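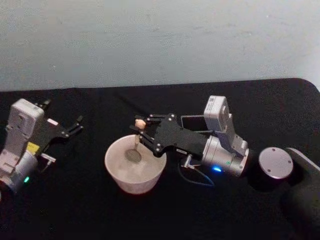
Winter visiting restrictions: frequently asked questions

Grolside Hospitals, Patient and Visitor Information
Updated: 2018-12-26

Restrictions on visiting are in force at Grolside General Hospital and at the Usuga Road rehabilitation unit. They have been introduced in response to a rise in cases of influenza and of winter vomiting illness on the wards and in the wider district. Answers to the enquiries most often received by the switchboard are given on this page.

Which wards are affected?

The restrictions apply to all adult inpatient wards at the General Hospital and to both floors of the Usuga Road unit. The maternity ward, the children's ward and the intensive care unit have their own arrangements, and visitors should speak to the nurse in charge before travelling. Outpatient clinics are open as normal.

What are the visiting hours during this period?

Visiting is limited to one session a day, from 3 pm to 4.30 pm. The evening session is suspended. Each patient may receive one visitor per session, and visitors may not change places part of the way through.

Can children visit?

Children under 14 are asked not to visit adult wards for the time being. Exceptions may be made where a parent is seriously ill, and should be discussed with the ward sister in advance.

May I visit if I have been unwell?

Anyone who has had vomiting or diarrhoea should stay away until a full 48 hours have passed since the last symptoms. This applies even where the illness was mild. Anyone with a fever, a new cough or a sore throat should stay away until they have recovered. If you share a home with someone who is unwell, please telephone the ward before setting out.

What should I do when I arrive?

Please report to the main reception desk, where you will be given a visitor card for the ward. Wash your hands with soap and water on entering and leaving. Alcohol gel is provided at every ward door but does not reliably remove the virus that causes winter vomiting illness – soap and water should be used as well. Please use the chairs provided and do not sit on beds.

Can I bring food, flowers or presents?

Wrapped, shop-bought food may be brought in small amounts. Home-cooked dishes and open fruit bowls are not permitted at present. Cards and small presents are welcome. Flowers are not accepted on any adult ward.

How many people have been affected?

The hospital does not publish daily figures for individual wards. At the most recent count, 40 beds were closed to new admissions across the two sites. The telephone advice line answered 1,577 calls in the first three weeks of December.
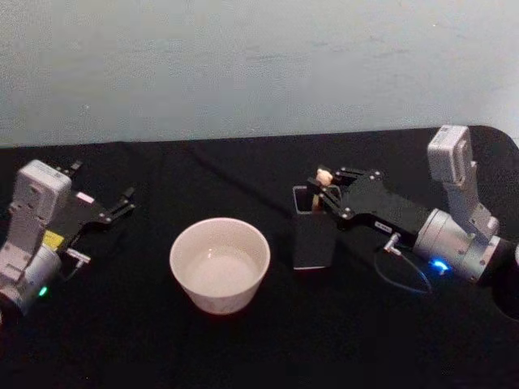 Will my operation or appointment go ahead?

Most planned operations are going ahead. Where a date has to be changed, the bookings office will contact you by telephone and confirm the new date by letter. Please do not assume that an appointment has been cancelled if you have heard nothing. Patients who develop symptoms before admission should inform the bookings office as soon as they can.

My relative is being moved to a care home. Is this affected?

Transfers from a closed ward are delayed until the ward has been declared clear. The discharge team will keep the family and the home informed. Budent House and Nurnon Court are receiving residents from open wards only.

Are exceptions made for patients who are very ill?

Yes. Relatives of patients who are approaching the end of life may visit at any time, and more than one person may be present. Carers of patients with dementia or a learning disability may also be given wider access – please ask the ward for a carer's pass.

When will the restrictions be lifted?

The position is reviewed each morning by the infection control team, led by Zoia Antoniuk. Wards are reopened one at a time after deep cleaning. No general end date has been set.

How can I make a complaint or a comment?

Comments may be handed in at reception or sent in writing to Orest Dovhaniuk, Patient Relations, Grolside General Hospital. Written complaints are acknowledged within three working days.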